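Breakfast at Morais Guesthouse: your questions

When is breakfast served?
We start at seven and keep going until ten, and if you're a slow riser (so are we, on our days off!) just let us know the night before and we'll happily keep something back for you.

Can I ask for my eggs a certain way?
Of course you can! Fried, scrambled, boiled, on toast or off it, tell us how you like them and we'll do our very best.
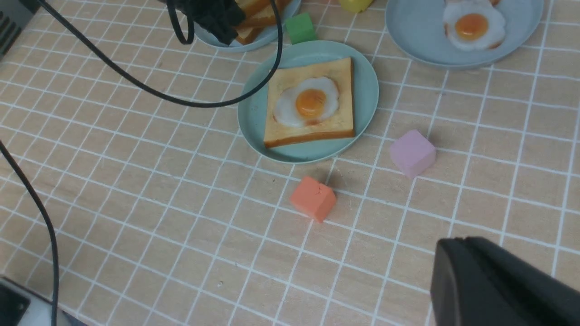
Do you cater for special diets?
We do, and we're always glad to hear about them early, ideally when you book. Our bread comes from Bodik Bakery down the hill, and they make a lovely gluten-free loaf too.

Is breakfast included?
Yes, in every room rate, all year except January, when we close for a rest.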